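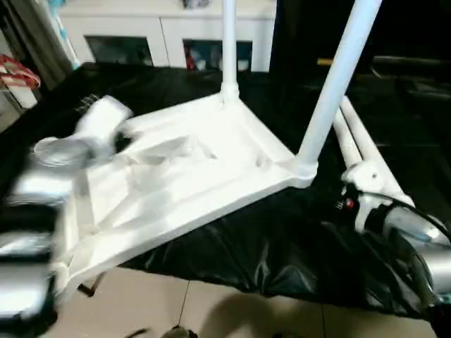
Throw out every demo where you hesitated, I was told the last time I asked on here, and the robot will stop hesitating. So I threw them out, and now it hesitates in places where I never did.

Hand-guided or remote for a two-armed job? Demos not sticking
Asked in Kasau Help > Teaching by demonstration
Tags: teleop, two arms, plastic parts

The job is a white plastic base with compartments and two poles, on a black sheet on the floor. I drive both arms remotely with a Ziniten rig, recording from the head and from the wrists. One hand steadies the part and the other does the clever bit. I have almost 100 demos. After training, the robot goes to the right area with great confidence and then hovers over it like a man who has forgotten why he came into the kitchen.

Things I have tried:
Longer training. Hovers for longer.
Deleting the slow demos (see above).
Moving the lamp. It made me feel busy.

Should I switch off the motors and guide the arms by hand instead? I can't see how one person guides two arms and also keeps out of the head camera's view, but people in the Pomine videos seem to manage it, always smiling.

32 views, 2 answers

Answer 1

just do more. mine was rubbish and then I did loads more and it was less rubbish. also check your gripper is calibrated, mine said it was closed when it wasn't
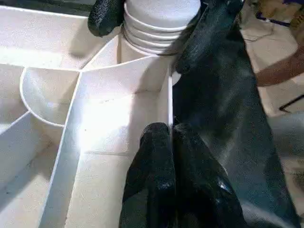 More demos of the same muddle gives you a bigger muddle, came the comment underneath, and could the answerer please say what "loads" means. The answerer has not been back.

Answer 2 (accepted)

I wouldn't go to hand guiding for this. It's lovely for one arm and a single smooth path, say wiping a table. With two arms you end up hugging the robot, your sleeves are in every recording, and the fingers get opened and closed by whichever elbow is free. Stay with the remote rig.

What I think is wrong is how you hold the part. When you drive remotely you watch the whole room, because you're standing in it. The robot has the cameras and nothing else. If you line things up by leaning over and peering round the side, that knowledge never gets into the recording. You saw the gap, and it didn't. Try doing a few demos from the camera feeds alone. It's horrible. You'll hover too, in exactly the same spot, and then you'll know where the trouble is.

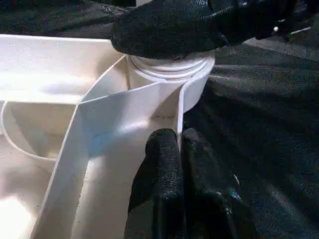 Then pick one place to grip and stick to it. Thin upright walls are good for this, fingers either side, same wall every time. If you take one wall in the morning and a different one after lunch, the model will cheerfully average the two and go for the bit in between, where there is nothing to hold. I did this for a fortnight on a Mishra arm and blamed the lighting.

On white parts in general: bright plastic washes out at close range and all the compartments start to look like each other. Turn the wrist camera's exposure down before you record, and lock it. Leave it on auto and it will change its mind halfway through the approach. Your black sheet is fine as a background but it drags auto exposure the wrong way.

About the pauses. Your earlier advice was half right. Cut the dithering where you were thinking about lunch. Keep the short stop before the fingers close, and make it the same length each time.

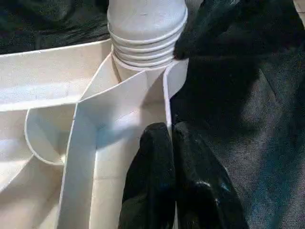
Also keep some demos where you get it slightly wrong and put it right. Come in crooked, back off, come in straight. If every recording is perfect, the robot has never seen itself a centimetre off and has no idea what to do there, so it does nothing, with dignity. I would record four of these for each starting position and see if the hovering changes before you go near the training settings.

Comment from the asker: Did the camera-only thing. Horrible, as promised. I missed the wall entirely and closed on air. Have binned 89 of the old ones and started again this evening.

Reply: Don't bin them! Put them in a folder. You'll want them for the approach.

Comment from the asker: They were in a folder. It was the folder I binned.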